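Ticket: desk keeps wobbling when I type
Status: open again (sorry!)
Opened by: Iwona Pietrzak
Product: Stamano desk, light wood top

Okay so I closed this one in August and I'm back already. The wobble I wrote in about is the side to side kind. If I type at a normal speed the whole top shivers, and if I really get going my coffee makes little rings. Frauke Meinecke from your side told me to tighten the leg bolts with the desk upside down, which I did, with a borrowed wrench and a lot of complaining, and it was great for 7 days. Then it came back!

Things I've tried since then: felt pads under the two back feet (a bit better), folded cardboard under the left front foot (worse, took it out again), and pulling the desk away from the wall in case it was rocking against the baseboard. That last one did nothing except show me how much dust lives back there. 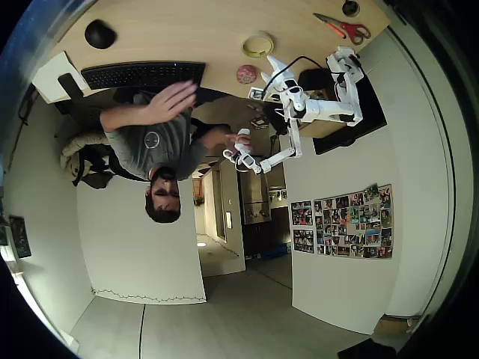 Tiltden Workspace Support | Desks & Seating Team

Reply from Frauke: Hi Iwona, thanks for coming back to us. Could you clear off the top, loose stuff like the scissors, the roll of tape and the mouse included, and then push on each corner in turn? We'd like to know if it's the top moving on the frame or the frame moving on the floor. Please leave the bolts alone for now.

Iwona again: Did the corner test at lunch. Three corners are solid as anything. The back right one gives a tiny bit, and I can hear a click from underneath when I lean on it. I got down there with a flashlight and the crossbar screw on that side is sitting crooked, like it went in at an angle and never grabbed. I tried backing it out and it just spins. The hole looks chewed up to me, but I'm no carpenter (I once glued a drawer shut).

Frauke: That click is really useful, thank you! A stripped insert would do exactly this. I'm sending a repair kit from our Vustley warehouse with 3 new inserts and a longer screw. Please keep anything heavy away from that corner until it's fixed.

Iwona: Kit's here, two of the inserts fit and the third is a hair too wide, so I've put that one in a drawer. New screw is in and it bit right away, yay. Typing this on the desk now, no click so far. Can we leave the ticket open for another week, just in case?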